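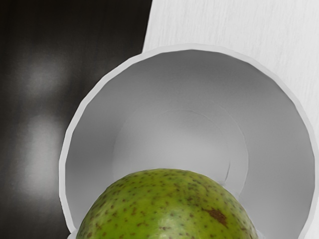
Hi all, me again with the Monday arm report! For anyone new, Dzifa Amegashie and I are building a little pick-and-place setup in the back corner of the workshop (we call it Yakubu, long story), and before we let it loose on real fruit we're doing everything in the simulator. The job sounds like nothing: get the green fruit into the white bowl. Well. I've got a target of 1000 practice runs and I've been through 200, so bring snacks if you come to visit.

Most of my week went on the virtual table. I wanted something with strong light and dark areas, partly to see if the vision code gets confused by them and partly, okay, because I like stripes. Dzifa thinks it looks like a parking lot. She's now writing the bit that decides how wide to open the fingers, and I'm still fighting with the approach height, my least favorite number in the whole project.

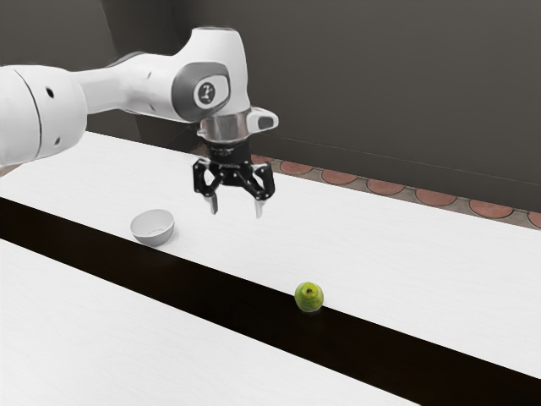

Gripper open over the table, with the bowl and the fruit still well apart.

Akua Ayaaba has offered to check our wiring plan for the real thing, thank you Akua! We're in from 7 if you want to poke at the code, and there are 6 chairs, so come early.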